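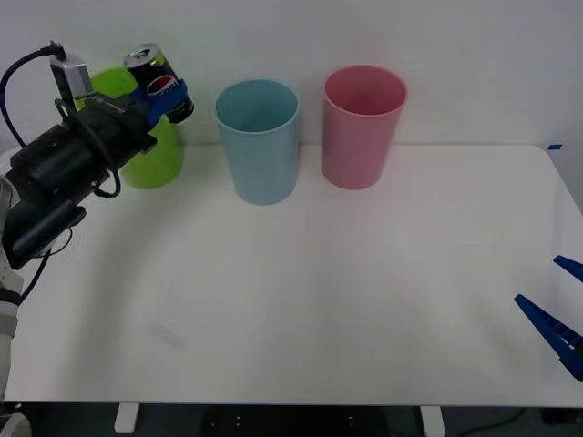
Dept. of Tourism and Outdoor Recreation — Trail Guiding II

Notes for session 7, Reading a route before you walk it
Notes by R. Cabrera, tidied up a little from last term

Last time: river crossings, and we ran over, so the bit on group spacing moves to the end of this one. Bring the Ekon map sheet. If you lost yours see Dindo Tan in the office, there's a small stack left.

1. What a route card is for

One sheet. Goes in your top pocket, copy stays with the office. Someone who has never met you should be able to pick it up and work out where your group is at 2 in the afternoon. Write it for that person. Pencil or ballpoint, block letters. No felt tip, it runs.

Has to have: start, finish, each leg with a direction and a height change, expected time at each checkpoint, two ways off, your name and the name of whoever carries the second kit.

Legs should end at something you can't miss. A stream junction, a wall corner, the saddle. "Near the big pine" is no good, the Wusoneo ridge is all big pines. Florante Umali crossed that phrase out on four cards last year and he'll do it again.

2. Timing

Start with flat distance at your group's pace. Then add for climb. Then look at the ground and add again.

Working rule for this course: an hour of walking for every 1,000 feet of climb, on top of the flat time. It's slow for you. It's right for a mixed paying group who stopped to tie shoes twice before the first gate.

Descent — most of you are giving yourselves time back for going down. Don't. Loose ground down from the Ekon plateau takes as long as going up it, sometimes longer with tired knees. Gentle forest road, OK, take it at flat pace.

Stops go on the card too. Lunch is 30 minutes on paper. Viewpoint stops are separate. If you're giving a talk at the rock shelter, that's a stop, and the talk runs over, it always runs over.

Worked example (do it yourself before reading on). Trailhead to the saddle, saddle to plateau, plateau back by the Umali spring. Climb to the saddle is 1,000 feet. Start at 7. Flat time to the saddle is an hour. So you're at the saddle at 9 and anything earlier than that is a bonus. If you got 8 you forgot the climb. If you got 8:30 you halved it, probably from an old textbook, tell me which one.

Then mark a turnaround time. Pick it before you leave the trailhead, tell the group, write it in the box. Benjie Quiambao will talk about the November walk where the turnaround got moved back and then moved back again. Listen to that one.

3. Contours, quick recap

Close together = steep. You know this. What gets missed is what falls between the lines. A step taller than a person can sit between two contours and never show up. So check photos, check old cards, ask the person who walked it last.

Spurs and gullies look the same if you're in a hurry. Find the nearest water or the nearest summit and work out from it which way is down. Say it out loud to your partner. We'll do this in pairs on the Ekon sheet, grid squares are on the board.

Convex slopes: you can't see the bottom from the top. Concave: you can. Matters a lot when you are bringing ten people off a plateau in poor light. On the Wusoneo sheet the east side is convex nearly all the way, please have a look at it tonight and mark where you'd lose sight of the path.
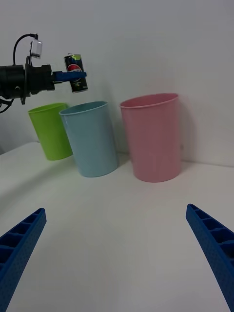 Fig. 1. Pepsi can between blue gripper fingers.

4. Escape routes

Every card needs 2. One before the high point, one after. An escape route is a way down to a road or a staffed hut that is easier than what you're already on. A shortcut isn't an escape route. Neither is "go back the way we came" once you're past halfway, although before halfway it's often the best one you have.

Check who owns the gate at the bottom. Check whether a minibus can turn there. Mylene Abella has the list of gates with the codes, the list changes so ask each time, don't photocopy somebody's old one.

Write the escape as a proper leg with its own time. Half of the cards handed in for session 5 had an arrow and the word "down."

5. Weather and the card

Forecast goes on the back. Time you read it, where you read it, wind at the height you're going to and not at the parking lot. Cloud base matters more than rain for us. If cloud base is under the saddle, the plateau is off and you do the lower loop by the spring. Have the lower loop card ready written, it takes ten minutes the night before and a lot longer in a wet lot with clients looking at you.

Heat: same thing really. Earlier start, shade at the long stop, and add to the climb time.

6. Group spacing (carried over)

Front guide sets the pace off the slowest, back guide never passes anyone. Close up at every junction, wait until the back guide waves, then move. On the rocky part below the plateau, close spacing so a kicked stone hasn't got room to pick up speed. On the zigzags keep people from standing right under each other. Those two pull against each other a bit and we'll argue it out on the ground.

Radios — we're on the Drenico handsets again this term. Charge them the night before. Channel is on the sticker. Say who you're calling first, then who you are. Battery life is poor in the cold, keep it inside your jacket.

Counting heads: start, each junction, end of every stop. Back guide counts, front guide counts, then compare.

7. To do for next time

Full route card for the Wusoneo ridge, out and back by a diferent line. Both escapes with times. Lower option on a seperate card. Swap with your partner and try to follow theirs on the map without asking them anything. Note where you got stuck.

Hand in to Dindo's tray before noon. Late ones get looked at after the field day, so you'd be walking on a card no one has checked, and I won't allow that, so you'd be walking on somebody else's.

Field day: meet at the Ekon trailhead, boots on, 7 sharp. Van leaves from behind the gym and Benjie is driving. Bring lunch, compass, a whistle, the Ekon sheet, headlamp even though it's a morning start. Poles if you like them. Florante takes the first group up to the saddle, Mylene takes the second, I'll be wandering between.

Reading: chapter on slope shape in the course pack, plus the page on gates. Skip the GPS section, session 9.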